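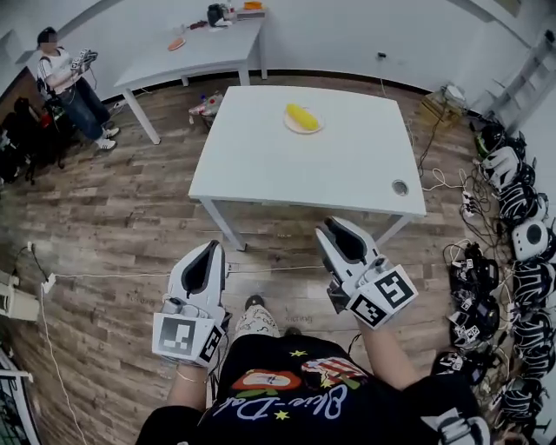 Skota ホワイトテーブル(配線穴つき)

こんにちは、店主の Jana Grube です。今回は、うちの店でじわじわ売れ続けている白い長方形テーブル、Skota の話をさせてください。カタログだと二行で終わってしまう商品なんですが、私はこれがかなり好きで、つい長くなります(すみません、お茶でも飲みながらどうぞ)。

まず形。四角い白い天板に、細い白い脚。以上です! 引き出しも棚もありません。最初に Kramer の担当さんからサンプルが届いたとき、正直「地味だなあ」と思いました。ところが部屋に置いてみると、この脚の細さが効くんですよ。床がちゃんと見えるので、茶色やグレーの木目の床だと特にきれいです。濃い色の床に白い家具は浮くかな、と心配される方が多いのですが、グレーが混じった板目なら意外なくらいなじみます。

それから、天板の手前右の角近くにある丸い穴。金属の縁がついた小さな配線穴です。ノートパソコンの電源や卓上ライトのコードをここから下へ落とせます。穴が手前なのは好みが分かれるところで、「壁側がよかった」という声もいただきます。そういう方は、くるっと反対向きに置いてください。前後の決まりはないので、穴は左奥に来ます。私も自宅ではその向きです。

丸いお皿をひとつだけ奥に置いて、おもちゃのとうもろこしみたいな黄色いものをのせておく、なんていう使い方も楽しいですよ。白い天板は色のあるものがよく映えるので、小物好きの方にはたまらないと思います。子どものままごと台にしているお客さまもいらっしゃいます。

おすすめは二台使いです。一台は壁につけて、細々したものやケーブルの置き場に。もう一台は部屋の中ほどに出して、上には極力ものを置かない。広げる台と、ためる台を分けるわけです。片づけが苦手な私でも、この方法にしてから作業のたびに山を崩すことがなくなりました。壁側の一台は、まあ、いつも散らかっています。オレンジの小皿をひとつ置いて鍵やクリップの定位置にすると少しましになります。

コードの多い部屋の方へ。配線穴はあくまで天板の上をすっきりさせるためのもので、床のコードまでは面倒を見てくれません。電源タップを床に置くなら、脚の外側を通して壁沿いにまとめるのがおすすめです。人が行き来するところを横切らせると、足を引っかけます(私は July に二回やりました)。木箱をひとつ部屋の隅に置いて、使っていないケーブルを放り込んでおくのも手軽でいいです。同じ白で壁付けの棚を合わせると、テーブルの下にものを押し込まずに済みます。

お手入れは固くしぼった布で水拭き、そのあと乾拭き。白なので、コーヒーの輪じみは早めにどうぞ。油性ペンはがんばってもうっすら残ることがあります。うちの展示品にも青い点がひとつあって、見に来た方にはだいたい見つかります。

組み立ては脚を四本つけるだけ。裏返した天板に傷がつかないよう、毛布か段ボールを敷いてから始めてください。ネジは最初から締めきらず、四本とも仮どめして、起こす前に本締めです。一人でもできますが、起こすときだけは二人のほうが楽ですよ。

品番 303
シリーズ名 Skota
メーカー Kramer
色 ホワイト(天板・脚とも)
幅 158 cm
奥行 800 mm
配線穴 一か所、丸型、金属縁つき
付属品 組み立て用ネジ、六角レンチ

メーカー表記のままなので幅と奥行の単位がそろっていません。読みにくくてごめんなさい。

在庫は Erkow の倉庫に20台あります。Druvinach の店頭でも実物をご覧いただけますので、天板の手ざわりを確かめたい方はぜひ。脚だけの追加注文も受けています。二台まとめてのご注文は同じ便でお届けしますので、備考欄に「二台同時」とお書き添えください。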